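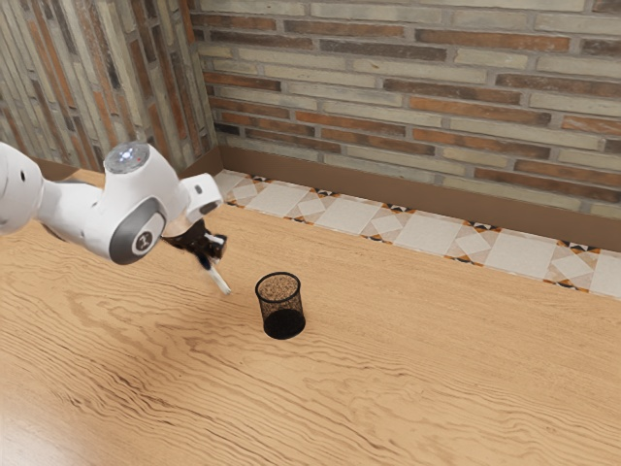
White robotic arm over a light wooden table

Company > About Platow
Print this page | E-mail this page

Platow formulates and packs bath and body products at Kallemton. The range covers body wash, sugar scrub, hand cream and unscented bar soap, sold under the Horkex label.

Povilas Kivi took over formulation from the Kalniņš workshop and still keeps its cold-process method for bar soap. Liquids are blended in 300 litre batches - creams in smaller ones - and filled at 3 stations.

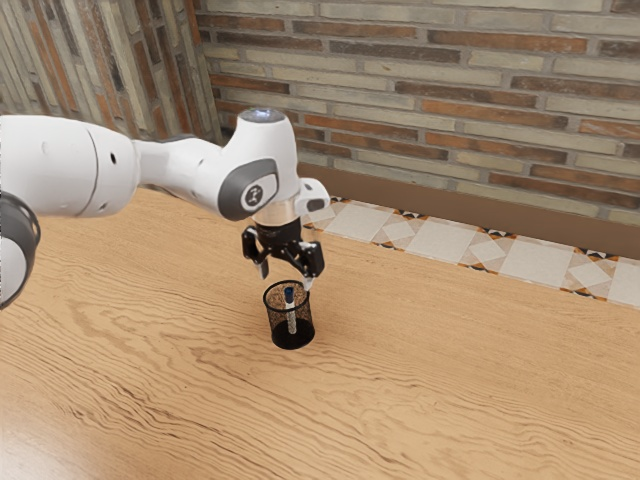
Each batch is checked for pH, viscosity and colour before release, and a retained sample is stored until expiry. Fragrance allergens are listed on the label by their INCI names. Minimum order for private label work is 4000 units per scent. Lead times are longest from October.

Contact: PO Box 2773, Kallemton | © Platow | Back to top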